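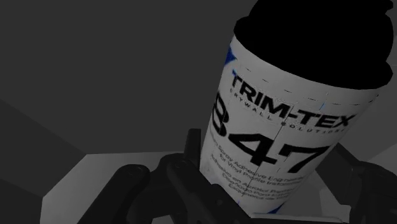
I got put on the night line at Kirer in September, which meant the shrink wrapper and me and Torquil Menzies, who hummed. The wrapper was a Pliver, older than my marriage, and it had moods.

"Feed her slow until the tunnel's up to heat," Torquil told me. "Then you can do what you want."

So I fed her slow. Cartons of candle tins, mostly, going out to some chain up north – two to a sleeve, lid side up. By midnight I'd quit thinking about my feet. By two I was kind of enjoying myself!

Then lane 3 jammed. I hit the stop and popped the guard, and there under the seal bar was a carton already wrapped, tight as a drum, with a strip of paper inside the film. Somebody had written on it in blue pen: HI TO WHOEVER'S ON NIGHTS. SHUK-FAN, DAYS.

I showed Torquil. He quit humming.

"She's been doing that since spring," he said. "I never know what to write back."

"You never wrote back?"

He got very busy with the film roll.

Well, I had a pen. I tore a corner off the tally sheet (we were at 1204, I remember, and supposed to be at 1442) and held it out to him. He looked at it for almost a whole minute, with the tunnel ticking away behind us and the belt sitting still.

"How do you spell Tseng?" he said.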